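Flemum review: a small method that made our two-arm setup worth using

I've been running Flemum since June and I like it a lot, so take this as a review from someone who keeps finding excuses to train one more policy with it.

For those who haven't met it, Flemum is a training recipe plus a modest code package for bimanual imitation learning. You teleoperate two arms through a task, save the demos, and train. The twist is in how it handles timing between the hands. Most of what I'd tried before predicts one long block of actions for both arms together, and if the left hand runs late the right one carries on as if all is well. Flemum lets each arm predict its own block and adds a small shared signal, which the authors call the handoff token, that tells each side how far along the other is. It sounds like a minor change. On my bench it was the difference between a latch that sometimes opened and one I'd happily demo to visitors.

Setup took me an afternoon. The config files are readable, the defaults are sane, and the data loader took our old recordings after I renamed two fields. Genivaldo Macedo, who wrote the conversion script we all use here, had his own version running before I'd finished my coffee. Training on 474 demos ran overnight on a single card.

I compared it with Montoya, which had been our baseline all year, on opening a hard-shell case. One gripper steadies the case and the other works the latch. Same demos, same arms, 1000 trials split evenly between the two. Flemum finished 9 more out of every hundred, and the gap got wider when I set the case down at odd angles. I also tried a cut-down set of 700 trials with the handoff token switched off, and most of the gain went away – so the token really is doing the work!

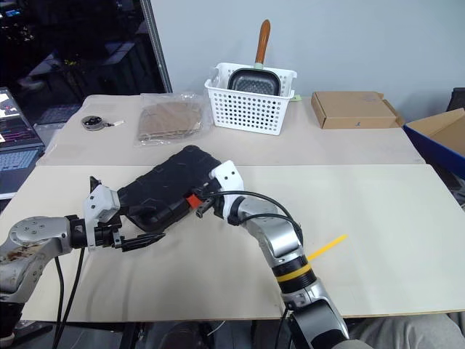 My favorite part is how it behaves when things go wrong. If the gripper slides off the latch, the other arm waits for it. With Montoya the steadying hand would often let go on schedule and the case would spin away. Watching the two arms hold for each other the first time was a real treat (I ran it again just to see it).

Complaints? A few. The logging is thin, and I ended up sending everything through Indow to get decent plots. Soft things like bags are still hit or miss. The docs also mention a larger variant named Flemham, but the weights link was dead when I tried it on Wednesday, so I can't tell you anything about that one.

If you already have two arms and a pile of demos, try the timing change before you go and record more data. I'm moving on to screw-top jars next.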